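Branuvico Street Homes Draw a Crowd as Tronosach Starts the Year With New Listings

January 5, 2019

If you have driven down the east side of Tronosach lately, past the old feed store and the little park with the crooked flagpole, you have probably noticed the signs going up along Branuvico Street. The first homes in the long-awaited Yagi Court development are on the market at last, and the folks behind it opened the doors this morning to anyone who cared to come in out of the cold and look around.

Plenty of people cared to. By the middle of the morning cars were parked on both sides of the street clear back to the church, and there was a line for the coffee (and a longer one for the cinnamon rolls, which came from the bakery on Second and were gone well before lunch).

Yagi Court will have 60 homes when it is finished, built on the land where the Fukport cannery stood until it was torn down. Seven of them are ready now, and buyers who sign this winter should be able to move in before the school year ends. The rest will follow in stages, with the next group of 13 planned for the lots closest to the creek.

The homes are on the small side by the standards of what has been built out by the highway, and that seems to be a good part of the appeal. Most have two bedrooms and one and a half baths, with a third bedroom offered on the corner lots. Every one has a front porch deep enough for a couple of chairs, and the garages are tucked behind, along an alley, so that the street itself feels more like the older blocks nearby.

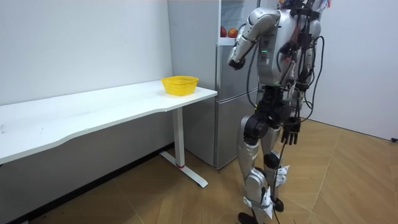
Idalina Matos, the listing agent for the development, has sold houses in this part of town for 20 years and said she has been answering calls about these ones since November, when the framing on the first row was finished and people could finally see the shape of things.

"I hear from two kinds of families, mostly," Matos said, leaning on a porch rail between visitors. "There are the ones who grew up here and want to come back, and there are the ones who have a big house up on the hill and are tired of the stairs and the gutters and the mowing. They end up talking to each other in the kitchen, and then I can't get them to leave — I love it, I really do."

One couple who walked over from Alder Street with their grandson said they weren't sure they were ready to sell the place where they raised their children, but they had gone through the same corner house twice and were thinking about a third time. The grandson had already picked out his room. Another visitor, a nurse who rents an apartment across the river, liked the idea of a short walk to the bus but wished the closets were bigger, a remark we heard from several people as the morning went on.

Not everyone on the neighboring blocks is happy about the project, and it would be wrong to leave that out. At meetings last year, people who live on Branuvico Street spoke up about traffic, about parking on Sundays, and about the row of old maples along the south edge of the cannery land. The builder agreed to keep the maples and moved two of the driveways to save their roots. The parking question is still being talked over with the city, and a stop sign has been promised for the corner by the park, although it hadn't gone up as of this morning.

There is also the matter of the creek. Longtime residents will remember the spring the water came up over the loading dock, and more than one visitor asked about it. Matos said the lots on that side have been raised and that a drainage report is on file at the sales office for anyone who wants to sit down and read it. She suggested that buyers who are considering the creek side get their own insurance quote early, before they make an offer, and bring any questions to her or to their own agent.

Homeowners will pay a monthly fee that covers the alley, the shared lawn and snow clearing on the sidewalks. Porch colors can be chosen from a short list — there is a yellow on it that drew strong opinions in both directions — and fences are allowed in the back but not along the street. Dogs and cats are welcome.

The sales office is in the first house on the left as you come in from Branuvico Street, and it will be open on weekends through the winter, with weekday visits by appointment. Visitors are asked to park on the north side of the street and leave the alley clear for the crews, who will be back at work on the next row Monday morning.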